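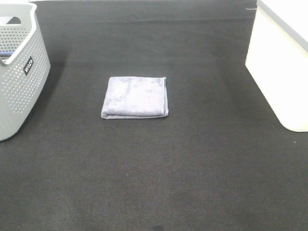

Microfiber is the only laundry in my house that gets its own day, and I will defend that to anybody. I fold it on a dark cloth, with the gray laundry basket on my left and the cream bin on my right, and I work from one to the other. The lavender towel between them has been folded down to a compact rectangle, a bit wider than it is tall, and yes, the top edge is wavy. They do that! The pile grabs at itself and you can smooth it all afternoon. I stopped fighting wavy edges a long time ago and now I only care that the fat folded side faces me, so I can grab one out of the bin without dragging three others along with it.

I've had a few emails since my post on kitchen rags asking how I keep my cloths from turning into those stiff, squeaky things that push water around the counter. So this is my whole system, such as it is, written up 5/28/23 while a load is going.

First, keep them away from cotton. I know everybody says this and I ignored it for years because who has time to run a special load for cleaning rags? But microfiber picks up lint, that's its whole job, and a bath towel sheds like a golden retriever. One wash with my old brown bath mat and I was picking fuzz off my window cloths until October. Now they wait in their own mesh bag on the laundry room door until there are enough for a small load.

Wash them warm. I use half the detergent I'd use for clothes, and liquid, never powder (powder never seemed to rinse out properly in our water, yours may be kinder). No bleach. And no fabric softener, please, not even the nice-smelling kind your sister gave you. Softener coats the fibers and then they can't soak anything up. Same goes for dryer sheets.

If you've already done it, don't throw them out. Soak them in a bucket of warm water with a good glug of white vinegar for an hour, then wash them with a tiny bit of detergent and an extra rinse. Mine came back after two rounds. There was one cloth that never did and it lives in the garage now.

For drying, low heat or the line. High heat is hard on the fibers and you'll feel it, they go scratchy and catch on your fingers. I hang mine over the rail on the back porch whenever it's dry out. A good snap before you hang them helps with the fluffiness. If they go in the dryer I check the lint trap first and give the drum a wipe, especially after a load of socks.

Now the folding, which I find weirdly relaxing. Lay the towel flat, fold it in half the long way, then in half again, then bring the ends in until it fits your bin. Measure against the bin once, with your first towel, and copy that for the rest. Press with a flat hand from the fold toward the open edges. If a corner pokes up, leave it or tuck it under, I don't think the towel minds.

Why a dark cloth? Lint. You see it right away on charcoal, all those tiny pale specks, and on my old white table I never noticed any until it ended up on the bathroom mirror. It does mean the folding cloth needs attention too. I go over it with a damp hand or a lint roller before I start, and every so often I take it outside and shake it. A fabric surface also stops the towels from sliding around while you fold, which they love to do on a slick counter.

About color. My friend Paora Faulkner got me started on this and I was skeptical, but it works: one color per job. Lavender is dusting at our place, green is the kitchen, yellow is the bathroom and never leaves the bathroom. The kids can follow it and so can my husband, mostly. If you've already got a big stack all in one color, put a few stitches of bright thread in one corner. Marker fades.

I keep 6 towels of each color in rotation and that's plenty for a house our size. I used to own a ridiculous number, from one of those giant warehouse packs, and all that happened was that dirty ones piled up for weeks because there was always another clean one. Fewer towels, more washing, fresher rags.

For storage, any plastic bin you can wipe out will do. I stand the folded towels up on end like files, so I can see what I've got and the clean ones go in at the back. Make sure they're completely dry first! The thick part in the middle of the fold stays damp the longest, so pinch it before you put it away. I've opened a bin to that sour smell and had to rewash every last one.

A few people asked about washing the mop pads the same way. Yes, but shake them outside first and wash them with the bathroom cloths, never the kitchen ones. And turn the really furry kind fluffy side out before you hang them up.

Next time I want to get into stainless steel and streaks, so if you've got a trick for fridge doors, leave it in the comments. My washer just buzzed.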